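Vamside Bench Handling Cell
Equipment for assembly and inspection departments

The Vamside cell is a two-arm handling station for workplaces where small parts are moved, turned and checked by hand. It is supplied by Litness and is installed at an existing bench without changes to the floor or the lighting. Each arm carries a parallel gripper and a small camera at the wrist.

Working with the operator
The cell is intended to take over repeated lifting and turning. Operators keep charge of part selection, final inspection and the handling of rejects. At the Henriques assembly plant in Dirville, where the cell entered service in April, bench staff now set up the day's work themselves from a touch panel. Job titles and pay grades at the bench were left as they were, and training takes place during paid hours.

"My team used to finish a shift with sore wrists," says Carolina Frade, bench supervisor at Henriques. "They now spend that time on inspection, and they have a say in which jobs go to the cell."

Staff representatives at each site are invited to review the job list before installation. Any operator may pause the cell at any time and is not required to give a reason.

Marked objects and position checks
Position checks in the Vamside cell are carried out at close range with the wrist camera. Objects used for this purpose carry square black-and-white markers set at different angles, so that more than one face can offer a reference. On the white 3D-printed piece, shallow engraved numbers such as 29, 45 and 40 sit on the faces near the markers, and staff can use them to name a face when they report a reading.
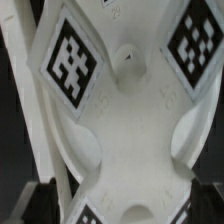

Ordering information
Single station, two arms: part no. 275
Station with second operator panel: part no. 361
Operator training: two sessions, held on site

Site visits are arranged by Senthil Rodrigues, Customer Installations, Litness.
Page revised 8 July 2022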